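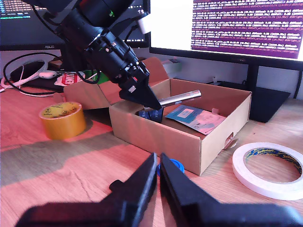 Budgeting for the second arm

29/11/2021

The purchase order for the second arm closed out last week, so the numbers can finally be written down in one place. The original plan from May had a single line for "arm, gripper, cables" and a contingency. Both were wrong.

The task has stayed the same throughout: small mixed items into and out of an open cardboard box, on an ordinary desk, with two-finger grippers. Pens, small packets, flat cards. Flat cards are the hard case and they drove most of the spending decisions.

Hardware. Two quotes came in for the arm. Brzozowska wanted $3324 with a controller and a parallel gripper in the bundle. Gesen wanted $1682 for the arm alone, serial bus actuators, no gripper, no controller. I went with Gesen. The bundled controller was a sealed unit with its own scripting language, and I already had a PC talking to the first arm over the same bus. Paying for a second software stack made no sense at this scale.

The gripper was then a separate purchase. $193 for the body, fingers not included. I would budget for fingers as a consumable. Pointed tips get under the edge of a card but do poorly on anything round unless the approach angle is right. Broad tips are the reverse. Plan on owning several sets and changing them more often than the supplier's brochure suggests.

Freight. The Gesen quote was ex-warehouse and the warehouse was in Tundcombe. Their standard carrier doesn't insure anything with a motor in it over a certain value, so it went by the other one, at a higher rate. Ask for a delivered price at the start. Also ask who pays return freight on a warranty claim. In my case the buyer does, one way.

Power. Each arm wants its own supply. The spec sheet gives a continuous figure and a stall figure, and the supply has to be sized to the second one. I sized the first to the continuous figure and had brownouts whenever two joints loaded up together. The replacement came out of contingency.

Cabling. Underestimated both times. The supplied leads suit an arm bolted next to its controller and not much else. Allow for longer bus cables, strain relief, and spares of whichever connector gets flexed most. On mine that is the one at the elbow.

Desk and fixturing. No line item in the May plan. The clamps were cheap. The desk was already here, and it is too shallow for two arms, a box and two monitors to share comfortably. If you are starting from nothing, buy depth before you buy width. Double-sided tape and packing tape belong in the budget as well. It is a trivial amount, but I was going through enough of both that it was worth buying by the carton.

Lighting. Still open. Late afternoon sun comes across the desk at a low angle and the colour shifts a long way towards red. Blockout blinds are the obvious fix and cost less than a decent panel light, though a panel light would give the same result at any hour. I have a price for the blinds only.

Time. Lead time was quoted in business days from receipt of payment, and payment took its own time to clear. Eighteen business days became considerably longer on the calendar. Commissioning was quicker than for the first arm, as the configuration files carried over with a change of joint IDs and one sign flip at the wrist.

For next year there are two candidates: a wrist force sensor, or a spare set of actuators for the existing arms. Nendinari has a sensor that fits the flange pattern, but the price list I have is out of date and they haven't sent the new one. The spares are the duller option and will probably be ordered first. If the Nendinari price turns up before then I'll add it to this post.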